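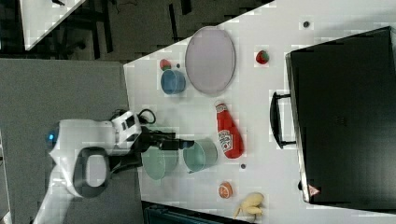

Call for participants: all tram stops of Skernholm in one day

We are looking for teams who would like to visit every tram stop in Skernholm between the first departure and the last one. There are 118 stops on the network, including the two at the harbour that are served only at certain hours. The attempt takes place on the last Saturday of September and it is open to anyone who can read a timetable and does not mind a long day.

The first such day was held in May and only our own members took part. Four teams started and one finished, with the last stop reached a few minutes before the final tram of the night. Afterwards we received quite a lot of messages from people who would have liked to join, so for the autumn we have made places for 15 teams.

What you have to do

Each team has two persons. You may start at any stop you like and finish at any other. A stop counts as visited when your tram stops there and opens its doors, or when you pass it on foot and both of you touch the stop sign. If the tram drives through without stopping, the stop does not count, so please remember to press the button in good time. In May a team lost Dokorov Road in this way and noticed it four stops later.

You keep a log sheet during the day. For every stop you write the line, the car number and the time to the minute. We also ask for a photo of the stop name at each terminus and at each place where you change. Photos of the other stops are welcome but not necessary.

Permitted transport is the tram, the city bus and your own feet. Bus 748 is the one most teams will need, as it connects the end of the northern branch with the Dokorov loop and saves the long way back through the centre. It does not go often on Saturdays, and it is a good idea to build the plan from this bus outwards. Taxis, bicycles, scooters and lifts from friends are not permitted. The Gisler ferry is permitted this time, after a long discussion. It goes from the east quay to the old shipyard, and whether it helps you depends very much on the order you have chosen.
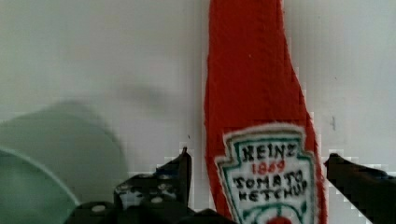

Plush ketchup bottle with a Heinz label

Who can take part

You should be at least 18 years old, or come with an adult as your team partner. Experience from other cities is nice to have, but we do not give preference for it. You should be able to walk at a fast speed for short distances, because some of the best connections are on foot between two branches that do not meet. The hill between Gisler Street and the water tower is steep and it has steps. Teams who want to avoid steps can write to us and we will send them the list of level changes, which also shows which stops still have a high kerb.

If you have no partner, register alone and tell us your walking speed and what kind of planner you are. Some people want every minute fixed in advance, others prefer to decide at the stop, and it is better when these two kinds are not put together.

What we provide

- a printed network map with all stops numbered, in a size that can be folded into a pocket
- the log sheets and a hard board to write on
- a day ticket for tram and bus for both persons (the ferry you pay yourselves)
- access to our route planner Pedent, from two weeks before the day
- soup and bread in the evening at the depot hall, until the last team has come in

Pedent was written by our members for this purpose. You put in your order of stops and it tells you where you will wait and for how long. It knows the walking times but not the traffic lights, and it is rather optimistic about the crossing at the main station. Please check its results with the official timetable. If there are roadworks, we will send a message to all teams the evening before, but we can't change Pedent at such short notice.
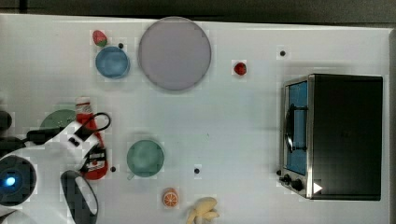
Can we change our route during the day if we miss a connection?
You can change it as often as you wish, and you don't have to inform us. Only the log sheet is looked at in the end.

Costs

The fee is 10 per team and is paid when your place is confirmed. It covers the printing and a part of the tickets. If you have to withdraw, please tell us at least one week before, then we return the full amount and can ask the next team on the waiting list.

Behaviour on the way

We are guests on a normal service with normal passengers. Do not hold doors, do not ask the driver to wait and do not run across the tracks, also when you see your tram standing on the other side. A team that holds a door is taken out of the results. Please leave the seats near the doors to those who need them, even if it would be practical for you to sit there all day.

Stewards

Besides the teams we need six people to stand at the larger changing points and sign the log sheets. One shift is four hours. Stewards receive the day ticket and the soup as well, and may use the rest of the day as they like - in May one of them visited nearly half of the network after the shift was over. No knowledge of the tram is needed for this, but you should have warm clothes.

How to register

Send us an e-mail through the contact form with the names of both team members, a telephone number that works on the day, and one or two sentences about why you want to do it. Please also write whether you prefer the early or the late briefing on the Friday. The briefings have the same content and one member of the team is enough.

Registration closes on Wednesday, September 4, 2019 at midnight. If there are more teams than places, we draw lots on the next evening, and everybody receives an answer, also those who were not drawn. Stewards can register until one week before the event, using the same form, with the word "steward" in the subject line.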